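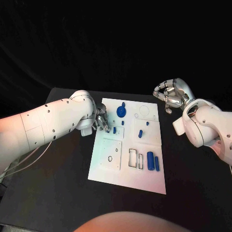

Trallness wrote to ask whether a policy trained on demonstrations of this kind learns the assembly or only learns the operator. The question was raised during outside review of the first release, and it shaped several of the decisions recorded in this card.

Urkirholm Peg and Board Demonstrations
Data card, version 3
Released July 17, 2021

Summary

The dataset contains 1,895 demonstrations of a two-armed robot handling blue parts on a white board. All demonstrations were given by remote control. The operator sits out of sight of the table, wears a pair of tracked gloves, and works only from the head camera view. Arm and finger motion follow the gloves directly — no scripted motion is mixed in.

To reduce the effect Trallness described, demonstrations were collected from several operators, and each operator's episodes are kept together in a single split. A policy is therefore always tested on an operator it has not seen.

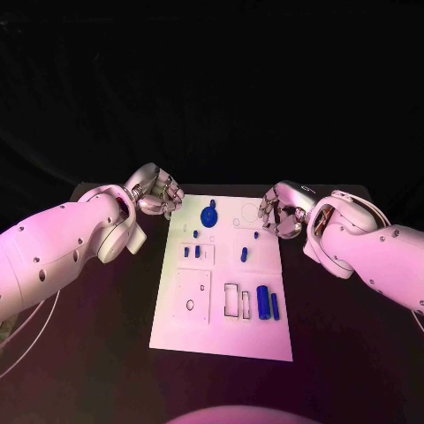
Parts are taken up and set down with either hand. Operators were told to use whichever hand was nearer and to pause briefly before release. They were not told in what order to handle the parts, and the order varies a great deal between episodes. Users who need a fixed order should filter on the field part_sequence.

Contents

Each episode folder holds the head camera video, the joint positions of both arms, the joint positions of both hands, the glove readings, and a short text label. Arm and hand readings share one clock. Glove readings are stored as received and have not been smoothed.

The release is divided into 2 splits. The test split holds 207 episodes and the training split holds the remainder. The test split should not be used to choose settings.

Quality review

Every episode was watched in full by a reviewer other than the operator. Dropped parts, missed placements, and second attempts were kept and marked in the field outcome. Episodes were removed only when a recording stream was missing or the control link failed — a slow or clumsy demonstration was not grounds for removal.

Known limits

Hand contact force was not recorded. Glove calibration drifted in some of the longer sessions, and the affected episodes carry the flag recal. The delay between glove and hand was not measured separately for each operator. Lighting and table covering were held constant, so results should not be taken as evidence of performance in other rooms.

Loading

The reader supplied with Encombe opens all files without conversion. Files from version 2 use an older name for the right hand stream and must be passed through the script rename_streams before they are combined with this release.

Terms of use

The data may be used for research and teaching. Redistribution of altered copies requires written consent from Urkirholm. Corrections to labels should be sent through the project tracker under the heading Toom, and accepted corrections will be included in the August update.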